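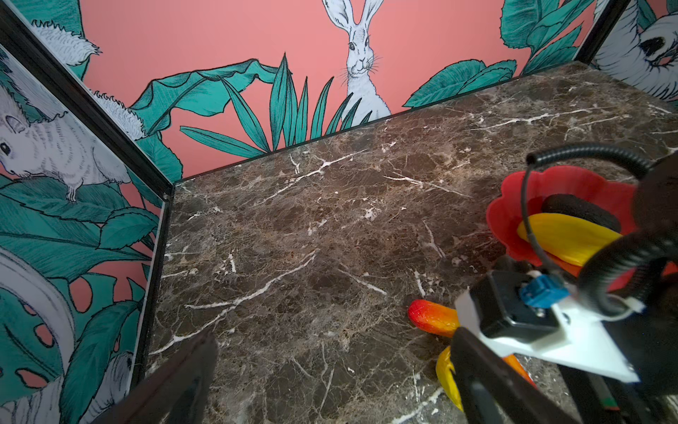

Week 4: Prayer, petitions and the council chamber

Welcome back, everyone! Your reading responses on municipal bylaws were terrific, and a few of you have already wandered into this week's territory, so let's get stuck in.

The question for today: what happens when a local council opens its meeting with a prayer, and someone in the public gallery objects?

Background

In Canada the case to know is Mouvement laïque québécois v. Saguenay (City), decided by the Supreme Court in April 2015. The council there opened its meetings with a prayer. The Court held that this breached the state's duty of religious neutrality, and that calling it tradition didn't rescue it. Please read the judgment itself before you read anybody's summary. It's long, but the section on neutrality is wonderfully clear and you'll be quoting it for the rest of term.

Two terms to keep apart:

Neutrality: the state neither favours nor hinders any belief, including non-belief.
Accommodation: adjusting a rule so that a particular person can take part.

Students mix these up every year (I did too, as an undergrad!). A moment of silence is usually defended under the first heading. Letting a councillor step out for her own prayers falls under the second.

Our working example: Rullton

Rullton is the town we'll follow through the next few classes. Councillor Emese Csonka moved that the opening prayer be replaced with a minute of silence. Councillor Lucian Ghiță moved an amendment asking for a rotating list of local clergy and a humanist speaker. The debate ran 94 minutes, which is a marvellous thing for us, as the whole transcript is in your course pack. The motion was then tabled and the mayor adjourned before the zoning items.

While you read the transcript, mark:

Where a speaker argues from law and where from local custom
Any point where the chair rules on procedure
Who gets interrupted, and by whom
The word "offended", and what each speaker means by it

Kilian Gruber's article on rotating invocations is optional but a great read. He and Tài Giáp disagree sharply over whether a rotating list can ever be neutral, and Giáp's reply is in the same PDF. Skip the appendix.

Tutorial task

In pairs, draft a motion for Rullton that you think would survive a Saguenay challenge. Keep it under 90 words. Bring 2 printed copies, one for me and one for Sorin Marinescu, who is running the second tutorial group. Due 02/10/2024.

Next week: who gets to speak at question time, and for how long. Start on the Msimang chapter early, it's dense but so rewarding.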